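Uvura:基于手持夹爪示教的餐具收纳操作学习
课程项目结题报告
Kerkimbridge 机器人实践课 第四小组
提交日期:2020年5月21日

摘要
本项目以家庭餐桌上的餐具收纳为对象,用双手各持一把夹爪的方式采集示教数据,训练一个由腕部图像直接输出末端位姿增量的策略,并在课程提供的双臂平台上做了初步测试。全部示教共275条,剔除46条后得到229条有效数据。报告说明任务定义、采集流程、数据处理、训练设置和测试结果,最后列出未解决的问题。
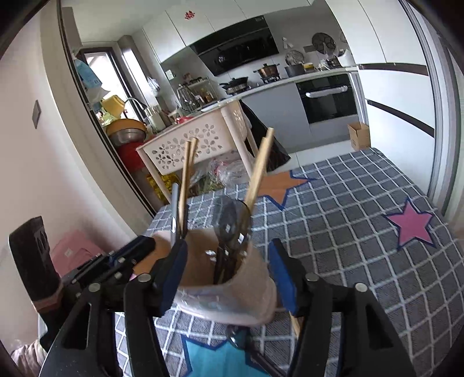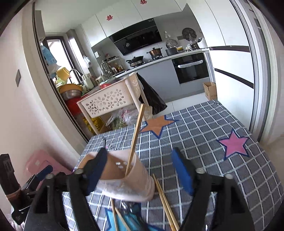
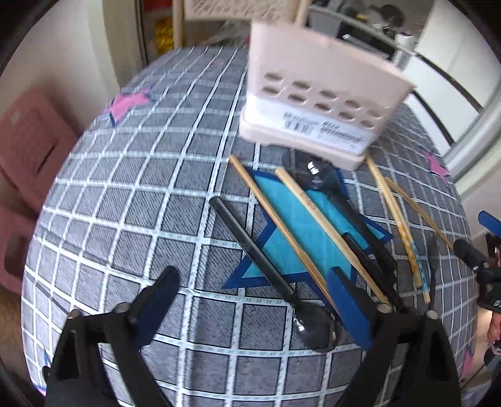 图1至图3 采集环境与任务物体(夹爪视角)。图1:两指夹持餐具筒;图2:夹爪与浅粉色塑料杯,杯内有一根筷子;图3:筷子与黑色勺散放于桌布上,餐具筒悬于桌面上方。

1 任务定义
任务分为两类。A类为“入筒”:筷子、勺等细长餐具散放在桌面,操作者用一只手的夹爪稳定容器,用另一只手的夹爪逐件拾取并放入。B类为“移筒”:容器内已有餐具,将其夹起,移至桌面另一位置后放下,过程中餐具不得掉出。
275条示教中,A类126条,B类149条。两类任务共用同一套物体,容器包括塑料餐具筒和塑料杯两种。选择两种容器是因为二者的开口大小和壁厚不同,夹持时的变形量也不同。
一次示教从双手夹爪位于桌沿内侧开始,到双手退回同一区域为止。A类以全部餐具进入容器为完成条件,B类以容器底面重新接触桌面且夹爪完全张开为完成条件。

2 采集设备
夹爪采用课程实验室的 Vaněk 型平行两指结构,指端贴蓝色软垫,主体为黑色板件,螺钉连接。相机固定在夹爪后方,配鱼眼镜头,夹爪两指始终位于图像下部。手指开合量由指根处的标记间距换算得到,换算关系在每次开机后重新标定。
指垫做过一次更换。第一版为硬质平垫,夹筷子时接触面近似一条线,筷子容易绕接触线转动。第二版改用较软的材料并加厚,接触面积增大,转动减少,但手指完全闭合时的读数不再为零,需要在换算公式里加入偏置项。偏置项左右手分别标定,不可互换。
位姿由视觉惯性里程计估计。左右手各自建图,再以同一段公共轨迹对齐到统一坐标系。对齐误差未做独立测量,只检查了双手指端对碰时两条轨迹的最近距离。

3 采集流程
3.1 场地
采集在居家环境进行,餐桌与厨房相邻,背景中物品较多。采集前没有整理背景,目的是让训练图像包含与任务无关的变化。桌布为灰底白格,印有不同颜色的星形图案。格线和图案提供了较多角点,对里程计有利;同时格线方向固定,重复纹理在近距离移动时偶有误匹配。
3.2 步骤
(1)双手夹爪开机,完成开合标定。
(2)手持夹爪沿桌面上方缓慢移动一周,建立地图。
(3)摆放物体。A类任务中餐具朝向随机,允许部分叠放;B类任务中容器位置在桌面范围内随机。
(4)开始录制,执行任务,结束录制。
(5)记录本条类别、容器种类和操作者主观评价(正常、犹豫、失误)。
地图在同一次采集中复用。如果移动了桌子或椅子,则重新执行第(2)步。
3.3 操作要求
拾取筷子时,夹爪从上方接近,两指连线与筷子轴线垂直,夹持点取中段偏粗端一侧。放入容器前先将筷子转到接近竖直,再下降。早期示教中有人习惯斜向插入,成功时动作更快,但策略学到后容易碰到容器口沿,后期统一为竖直放入。已录的斜插数据没有剔除,单独做了标签。
夹持容器时,两指从左右两侧接触外壁,不夹口沿。塑料杯壁较软,夹持力以杯体可被提起为准,不再加力。

4 数据处理
4.1 剔除
共剔除46条,原因如下:
里程计跟踪丢失或跳变,21条;
左右手时间戳不同步,14条;
任务未完成或中途由手直接介入,11条。
跟踪丢失集中在夹爪贴近容器的时段,此时容器占据大部分视野,可用特征点减少。降低接近速度后该问题有所缓解,没有消除。时间戳不同步全部出现在同一个采集批次,原因是一侧存储卡写入速度不足,更换后未再出现。
4.2 划分
229条有效数据中取26条作为验证集,其余203条用于训练。验证集按类别分层抽取,并保证两种容器都有覆盖。划分以整条示教为单位,避免同一条示教的相邻帧分别进入两个集合。
4.3 预处理
图像下采样到统一尺寸,保留鱼眼畸变,不做校正。我们比较过校正后的图像,边缘裁切后常丢失另一只手的夹爪,对双手配合不利。位姿转换为相对于当前末端坐标系的增量,避免策略依赖建图时的世界坐标原点。训练时加入亮度扰动和小幅随机裁剪,不做左右翻转,因为左右手分工不对称。

5 策略与训练
输入为左右两路当前帧和前一帧图像,以及双手开合量。图像经共享权重的卷积网络编码,特征与开合量拼接后送入全连接层,输出未来一小段时间内的双手位姿增量和目标开合量。损失函数为位置、姿态、开合量三项加权和。姿态采用六维连续表示。
权重经两轮调整。第一轮中开合量权重过低,策略到达筷子上方后手指迟迟不闭合。提高权重后闭合时机基本正确,但会在尚未下降到位时提前闭合。最终取两者之间的值,并对开合变化前后的帧提高采样比例。
两类任务合并训练一个模型,不输入任务标签。验证损失与分开训练时相近,因此保留合并方案以减少部署工作。

6 测试
测试在 Flendness 实验楼的双臂平台上进行,末端安装与采集时同型号的夹爪和相机。桌面铺单色桌布,与采集环境不同。每类任务执行十次,物体由同一名组员按固定的随机表摆放。
A类:每次放置两根筷子和一把勺。全部入筒四次,至少一件入筒八次。失败主要为筷子碰到口沿后滑落,其次为同时夹起两根相邻的筷子。
B类:完成七次。三次失败中,两次为接近时推倒容器,一次为放下后手指张开不足,将容器带倒。
测试次数较少,上述结果只用于判断方案是否可行,不用于与其他方法比较。单色桌布的影响没有单独测试。

7 讨论
筷子的拾取精度是A类任务的主要瓶颈。筷子在鱼眼图像中宽度很小,下采样后只剩数个像素,靠近图像边缘时更窄。提高输入分辨率会使推理周期变长,与当前控制频率冲突。可行的折中是对两指之间的区域另取一路高分辨率裁剪,本学期未实现。
黑色勺与黑色夹爪颜色接近,勺柄位于两指之间时,编码器的响应图上看不出明显边界。更换浅色指架或浅色餐具都能绕开该问题,但后者改变了任务本身。
容器壁的透明或半透明材质对纯图像策略不友好。筒壁外包有透明薄膜时,反光随视角变化,相邻帧之间外观差异较大。我们没有为此增加专门的数据增强。
手持采集没有力反馈记录。操作者能感到杯壁变形并随之调整,策略只能从开合量间接得到这一信息。若在指垫后加装薄膜压力传感器,需要重新设计指端走线。

8 后续安排
六月内计划完成以下工作:
(1)补采竖直放入的A类示教,并在重新训练时去掉带斜插标签的数据;
(2)加入两指区域裁剪支路,测量推理时间;
(3)在格子桌布和单色桌布上各做一组对照测试;
(4)测量左右手坐标系的对齐误差,方法暂定为共同夹持一根已知长度的刚性杆。

附:文件说明
有效数据、剔除清单和标定记录存放于课程服务器 Uvura 目录下。剔除清单按采集批次排列,每条附原因代码。标定记录中,更换指垫之前的文件名带后缀 old,读取脚本会自动跳过偏置项。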